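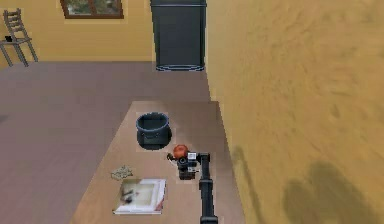

*Slide 1. Simulated prep cell: arm at the table, tomato at the gripper, pot behind.*

**Speaker notes, "Prep work after the arm"**
Dardo Zúñiga, Flaltitero kitchen operations. 30 minutes including questions. 6/23/23

**Slide 1 (leave up while people sit down)**

Introduce myself. Eleven years in contract kitchens, the last four in operations. I don't write control software. Ayana Ambaye does, and she is in the second row for anything about planners or grasping.

The slide is a render. Say so early. Most of what I cover today was rehearsed in simulation before any hardware was bolted down at the Maldonado site, and the people whose jobs were affected saw renders like this one before they saw the arm. That order of events matters for slide 5.

Point at the tomato and the pot. Moving produce to a vessel is the task we automated first. Cutting is still done by hand. So is tasting, and so is every decision about whether a batch goes out.

**Slide 2: The site before**

Maldonado is a central kitchen. It supplies soups, sauces and cooked sides to schools and two hospitals. Prep crew of 13 across two shifts.

Work was assigned by station. A person on produce stayed on produce for a full shift: pick up, inspect, place, repeat. Rotation existed on paper. In practice the fast people stayed where they were fast.

Reported complaints in the year before the project, in order of frequency:

- wrist and shoulder pain on the produce station
- late changes to the batch list
- cold floor near the receiving door

Only the first was in scope. The batch list problem got worse before it got better (slide 6). The floor has mats now. Different budget.

**Slide 3: What the arm does**

Keep this short. Two minutes.

The arm picks one item at a time from the table and places it in a pot or tray. A person loads the table, and a person takes the pot away. The cell software is Jornix, which holds the batch list and logs each pick with a result code. Result codes are: placed, dropped, refused, stopped by operator.

"Refused" means the system could not find a grasp it rated high enough. The item stays on the table and the operator handles it. Soft tomatoes account for most refusals. Don't get drawn into thresholds here, send those to Ayana.

Throughput: the arm is slower per item than an experienced person. Say this plainly. The case for it was made on strain and on coverage of the early shift, where we could not fill posts.

**Slide 4: Simulation runs**

We ran 776 simulated picks before installation. 283 of them ended in something other than "placed." Show the table, let them read it.

Points to make:

1. The failure count is high by design. Ayana's group loaded the runs with difficult layouts, including items too close to the pot and pots turned so the handle was in the approach path.
2. Shadows were varied on purpose. The vision model had been treating dark edges on the tabletop as objects.
3. Pasta and anything else that tangles was dropped from scope after these runs. It is still done by hand.

If asked why the render looks like a home kitchen with a refrigerator and a window: it is a general test room, and the Maldonado layout was built later as a separate model. Move on.

**Slide 5: Showing it to the crew**

We held the first session in February. Horacio Durán, the early shift lead, asked for it to be held during paid hours, and it was.

We showed renders and clips, failures included. The questions that came back were mostly about layout:

- Where does the operator stand when the arm is moving?
- Who wipes the table, and is the arm locked out while they do it?
- What happens to the item on the table when the arm stops halfway?
- Does "stopped by operator" count against the operator?

We had no answer to the last one. The log recorded an operator ID with each stop, and supervisors could sort by it. Pascual Ulloa raised it again in writing. The ID was removed from the supervisor view before go-live and kept only in the maintenance log. I would list this as the most useful change made to the system, and it cost an afternoon.

Pause here. Take one question if there is one.

**Slide 6: What changed in the work**

*Station roles.* The produce station is now a cell operator post. The operator loads, watches, clears refusals, and swaps pots and trays. Lifting went up slightly, since full pots come off in a steadier sequence. We added a cart at pot height.

*Pace.* Under the old setup a person could work ahead and buy themselves a slack period. The arm does not work ahead. Operators reported that the shift feels longer even when the item count is lower. We changed the post to half shifts in response. Complaints dropped but did not stop.

*Batch list.* Changes used to be shouted across the room. Now they have to be entered in Jornix or the arm continues with the old list. For the first weeks people did both, and the two versions did not match. Fitriani Goh wrote a one-page rule: no change is valid until it is on the cell screen. It is taped next to the screen.

*Skills.* Inspection used to happen in the hand. An experienced person feels a bad tomato while picking it up. The arm has no equivalent check in our setup, so inspection was moved forward to loading. New hires take longer to learn it there. This is an open problem.

*Headcount.* Still 13. Two vacant early posts were closed without being filled. I state both facts together because they are usually quoted separately.

**Slide 7: Pay and grading**

The cell operator post was graded one step above produce prep. This took longer to settle than the installation. The argument for the higher grade was lockout responsibility and fault clearing. The argument against was that the rest of the crew would rotate through it on half shifts, which made a single grade hard to apply. Settled as an hourly supplement while on the cell.

**Slide 8: What I would do differently**

- Decide who can see the log before the first demo.
- Put the cart in the original budget.
- Run simulation with an operator figure in the cell. Ours had none, and the first floor markings were wrong.
- Train four operators before go-live. We trained two, and one was on leave in week one.

**Slide 9: Next**

Second cell at the Gideo site, trays only, no pots. Same log rules from day one. Horacio is on loan there two days a week during setup.

Questions. If short on time, skip slide 7 and offer the handout. Contact details are on the back page.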